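Search this site Go

The grip that wouldn't let go

Posted in February by the Juverthorpe bench guy
4 min read

The fault has a name now, which is progress. We call it the handshake. The left hand on our two-armed Tallerau rig closes on something, gets the command to open, reports that it has opened, and keeps right on holding. The log says open. The hand says otherwise.

I first met it at 65 percent grip force, with two of my own fingers in the way. Nothing broke except my confidence in status messages. I got to the stop button with my other hand, which was luck, as I'd put the button on the side that suited my coffee. 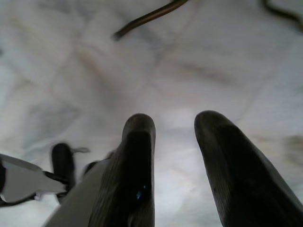
Cloth is where I would have bet on trouble. It bunches up, it hides the fingertips, and you can't tell by eye how much of it you've got. So I spent a whole evening blaming fabric. Then I read back through 500 cycles of log and found 13 handshakes, and plenty of those had no fabric anywhere near them.

Next suspect was the cable. Grudden, who sold us the harness, were very sure it wasn't the cable. I have learned to write down the time when a supplier is very sure. When the wrist rolls past a certain angle the harness pulls tight at the connector, and the encoder line drops out for up to 38 milliseconds. The controller, which runs a package called Noh, fills that hole with the position it was expecting. It was expecting an open hand, so that's what it reports, and then it stops pushing the motor. Very polite. Completely wrong.
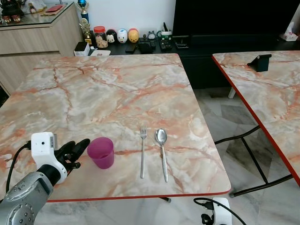
I'd like to say I worked this out by careful reasoning. I was wiggling the connector and swearing at it, and the reading jumped.

The fix came in two parts. The cable got more slack and a proper clamp, so the pull lands on the housing and leaves the plug alone. That took ten minutes. The other part took most of the month: Noh now treats a missing reading as a fault, holds the arm still and cuts grip force. It complains a lot more than it used to. I've decided to like that. 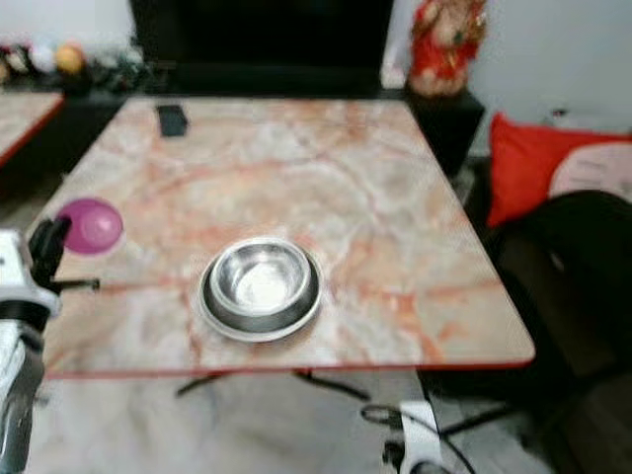 There are new house rules too. No fingers inside the hand while the motors are live, even if the screen says open -- especially if the screen says open. The stop button has moved to where either hand can reach it, and the coffee has moved to another room. I still want a second sensor on the fingers themselves, so the thing has somebody to argue with, but that means a new order from Grudden and I'm waiting for them to answer my last email.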